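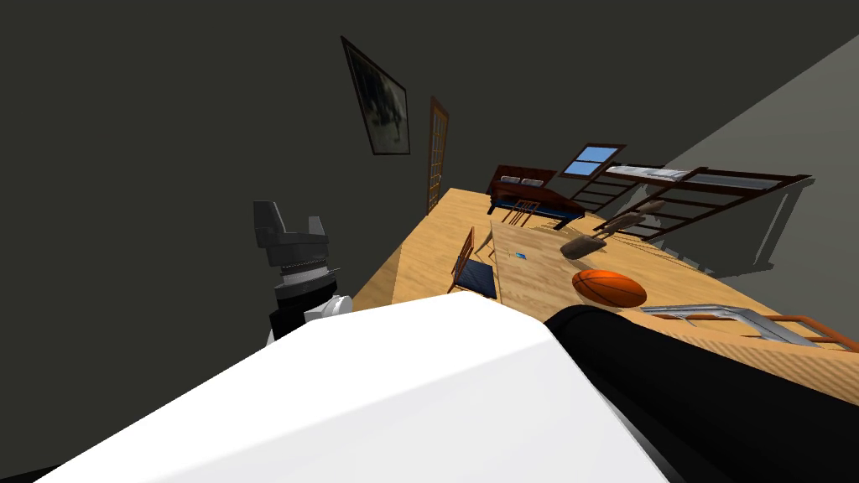
Media and Public Feeling
Handout 4: Good news, bad news, and the base rate
Instructor: Denise Whitlock

Read this before the session. It replaces the version on the course site, which had the wrong readings and a paragraph that stopped halfway through a thought about weather.

1. Where we left off

Last time we talked about why a story about one frightening thing beats a story about a thousand ordinary ones. Several of you wanted to know whether the fix is simply more good news. I said I'd get to it. I am now getting to it, and my answer is mostly no, with an exception I will try to be fair about.

2. Two kinds of good news

The first kind is the treat. A duck crosses a road and a policeman stops traffic. It comes at the end of the broadcast, after the fires, and its job is to let you go to bed. I like the duck. I have no quarrel with the duck. But you know exactly as much about the world after the duck as you did before.

The second kind is the slow change. Fewer people in the county die in house fires than a generation ago. The river that used to smell doesn't. These stories are hard to run because there was no particular morning on which they happened. An editor asks what's new and the honest reply is "slightly less than last year, again."

Most complaints about the lack of good news are complaints about the second kind, and most attempts to fix it supply the first. Keep the two apart in your papers. I will be circling the phrase "positive stories" every time I see it without an adjective or an explanation.

3. The Mottram case

The town of Mottram had a daily paper, the Grernier, which one October decided to run a cheerful item on the front page every day for a year. It managed 362. (Two of the missing days were a press failure. The third was, as far as I can tell, just a bad day.)

Read a few weeks of these in the packet and notice what happens. Early on there are real stories: the clinic's waiting list, a bus route that finally runs on Sundays, a decent long piece on reading scores. By spring it is largely pets and people turning 100. The staff hadn't gotten lazy. The clinic piece took a reporter most of a week, and the birthday took a phone call.

Then look at the letters page. Readers said they liked the cheerful items. They also went on writing almost entirely about crime, and kept saying it was getting worse. Crime in Mottram had been dropping slowly the whole time. The paper had reported this, once, on page 5, under a headline containing the word "statistics."

Questions to bring:

Did the paper fail its readers, or did the readers skip page 5? (You may say both. You will then have to say how much of each.)

Would the crime figures have worked on the front page? Write the headline. Try it before you tell me it's easy.

What would you have to know about a reader to say that the paper changed his mind?

4. The base rate, painlessly

A base rate is how common a thing is to begin with. That is the whole definition and you may stop being afraid of it.

Suppose the Vurkura Valley has a bear incident and the local station covers it for a week. You now have a vivid bear. What you don't have is any idea how many people walked in the valley that year and met no bear. Those people didn't call the station. So when someone asks you how dangerous the valley is, your mind hands you the bear.

Knowing this doesn't make you immune. I've taught this unit for years, and I still walked around that valley last summer clapping my hands like an idiot.

For any alarming story, ask: out of how many? Compared with when? If the piece doesn't say, write that down. If the piece does say and you skimmed over it, write that down too, with a little more shame.

5. The case against me

Some of you are already preparing the objection, so let me give it a proper chair. Telling people that things are improving can be a way of telling them to be quiet. A falling average is no comfort to the family whose house burned, and a good many of the slow improvements happened precisely because people got loudly angry at a time when somebody in charge was calling for perspective.

I think this is right. I also think it gets used to excuse any amount of shouting about anything. The Lastero essay in your packet takes the angry side and does it better than I can. Read it generously the first time through. Save the pencil for the second.

6. What's due

A media diary covering five days. Write down each news story you remember at bedtime, without looking anything up, and how it made you feel in one or two plain words. "Concerned" is banned. Everyone is always concerned.

At the end, pick three entries and find the base rate for each. If you can't find one, describe where you looked. "Online" is not a place.

Two pages, double spaced, due 5th March at the start of class. Papers slid under my door after that will be read in whatever mood the door puts me in.

Office hours are unchanged. The packet is at the library desk under the old course number, so ask for that one.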